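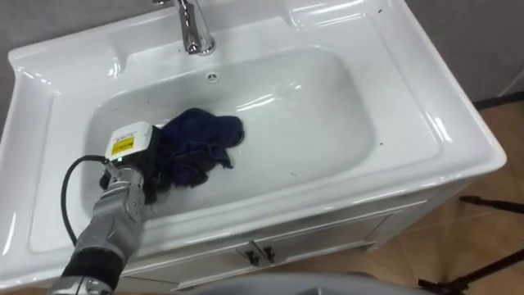

1/ Cleaning a ceramic vanity sink without dulling the glaze

Lauri Heinonen, bathroom refits and maintenance. Notes on the one-piece white type: wide flat rim, raised backsplash, rounded rectangular basin, single faucet on the back ledge. Posted 2024-06-03.

2/ Vitreous glaze is hard. Steel cutlery barely marks it. What kills the shine is grit, meaning quartz dust, plaster dust, old scouring powder, dragged across it under pressure. Damage shows up first where the highlights are, along the front edge and the flat right-hand ledge.

3/ So the cloth matters more than the cleaner. I use a soft dark towel, navy in this case. Dark fabric shows plaster dust and dried soap before you grind them in. White fabric hides both.

4/ Order of work. Rinse the whole basin first, walls then floor. Wipe the backsplash. Wipe the back ledge and around the faucet base. Then the side rims and the front edge. Basin last.

Going the other way carries basin residue up onto the rim, and you do the rim twice.

5/ Towel goes in bunched, not folded flat. A bunched cloth follows the curve where the walls meet the floor. A flat pad bridges that curve and leaves a line of soap film. Pinch one edge and pull it along the wall toward you, then turn the cloth over.

6/ Cleaner: dish soap, a few drops, lukewarm water. Covers most weeks of the year.

Limescale: citric acid, 2 teaspoons in a cup of water, on the ceramic only. Leave 4 minutes. Rinse. Repeat if you still feel it with a fingernail.

7/ Do not let the acid sit on chrome. Plating is thin, and once there is a pinhole the acid gets under it. If the scale is on the faucet, wet a cloth with the solution, hold it on for half a minute, rinse, dry. Never spray a faucet.

8/ The overflow hole, under the faucet on the back wall of the basin. Most people wipe past it. If a sink smells and the trap is clean, look here next.

Bottle brush, small, dish soap. Push in, rotate, pull out. Then run a jug of warm water through it slowly enough that it doesn't come back into the basin.

9/ If the overflow has a metal ring, check whether it's a push fit before you pull at it. Some are clipped, some are bonded. I broke a clipped one on a Skoro basin in February and the replacement took 17 days to arrive. The basin was fine. The customer was less fine.

10/ Base of the faucet. Scale collects in the joint between chrome and ceramic. Wrap a thin cloth around the back, hold both ends, and saw it side to side. No blades. A blade slips off chrome and onto glaze and leaves a gray metal mark.

11/ Gray metal marks, if you already have them: usually metal left on the glaze, as opposed to a scratch in it. Dindent cream on a damp cloth, light pressure, small area. If it lifts, it was a deposit. If it stays, it's a scratch and you can stop rubbing.

12/ Drying. Everyone skips this and then asks about water spots. Flat rims hold water. Molded lips hold more. Dry the ledge beside the faucet first, it's where bottles get parked and where the rings form.

13/ Reply to a question: no, I don't use microfiber on everything. It's good on glaze. It also holds grit, and people wash it with fabric softener, and then it smears. Cotton towel, washed plain, is easier to keep right.

14/ Another one: yes, new dark towels shed lint and sometimes dye. Wash twice before first use. If lint ends up on the basin floor, one rinse takes it down. Dye has never stained a sound glaze for me. It has stained silicone.

15/ Silicone between backsplash and wall: soap and water only. Citric does it no harm in passing, bleach gel left overnight makes it brittle. Black spots inside the bead won't clean out. Cut it and reseal. I use Wernard neutral cure, 38 hours before I let anyone splash it. The tube says less. The tube hasn't seen my bathrooms.

16/ Polishes and "ceramic sealants". Tried the Acuña one on my own sink, half treated, half not. Water beaded on the treated half for a couple of weeks. After that I couldn't tell them apart. I finished the bottle on the shower screen.

17/ How to check the result. Overhead light on, crouch until the light reflects off the rim, look along the reflection. Clean glaze gives a highlight with a sharp edge. Film makes it milky. Fine scratches break it into short arcs.

18/ Towel afterward: rinse, wring, hang. Left bunched in the basin it keeps a damp patch under it, and hard water draws an outline of the patch.

19/ Next thread is pop-up wastes, which come apart more easily than people think and go back together less easily.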